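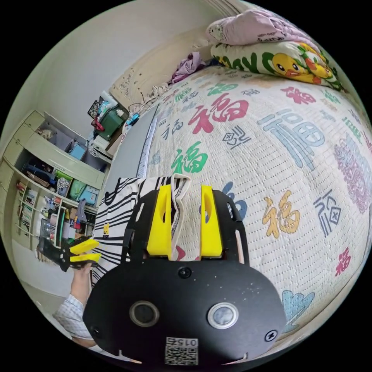
Quatre mois que je dors avec le couvre-lit matelassé Jikitz, celui avec les « 福 » partout, et on me pose tellement de questions dessus que je me lance !

Pour celles et ceux qui ne connaissent pas, 福 (fú), c'est le caractère chinois du bonheur et de la chance, celui qu'on colle sur les portes au Nouvel An. Jikitz en a mis des rouges, des verts, des bleu clair, un jaune, un rose, dans des écritures toutes différentes, sur un fond crème. Sur la fiche produit je trouvais ça un peu chargé, je l'avoue. Et puis sur mon lit, avec la tête de lit crème sculptée et le mur blanc, ça passe très bien - c'est même devenu ce que je préfère dans la chambre.

Côté mélange, je ne suis pas un modèle de sobriété : un oreiller rose pâle avec un petit chat, un blanc avec un canard jaune, et du linge à rayures noires ondulées par-dessus le marché. Mon ami Percy Flores prétend que ça fait chambre d'enfant. Tant pis pour lui, moi ça me met de bonne humeur le matin.

Le matelassage maintenant. Il est assez fin, donc ne comptez pas dessus comme seule couverture en janvier (j'ai essayé, j'ai fini en chaussettes). Par contre en ce moment c'est parfait, je dors avec juste un drap en dessous. Il se replie facilement et il ne glisse pas trop, sauf si vous bougez autant que moi.

Lavage : 8 passages en machine à 30, les couleurs n'ont pas bougé. Le rouge me faisait peur, rien n'a dégorgé. J'ai quand même eu un fil tiré près d'une couture au bout du troisième, coupé au ciseau et on n'en parle plus. Le séchage est long, surtout si vous n'avez qu'un étendoir dans le couloir.

Avant, j'avais le modèle uni de chez Narley, plus épais mais qui boulochait terriblement, et j'ai failli prendre le Clirgate, plus cher et seulement en gris. Aucun regret.

Ce qui m'agace : l'étiquette est énorme et elle gratte, et le motif a un sens, donc quand on refait le lit à moitié endormie on se retrouve une fois sur deux avec les caractères à l'envers. Remarquez, il paraît que le 福 à l'envers porte chance aussi !

Il avait presque 597 avis quand je l'ai commandé, la plupart très bons, et je comprends pourquoi. Je mets quatre étoiles sur cinq, et je guette la version deux places larges pour ma mère.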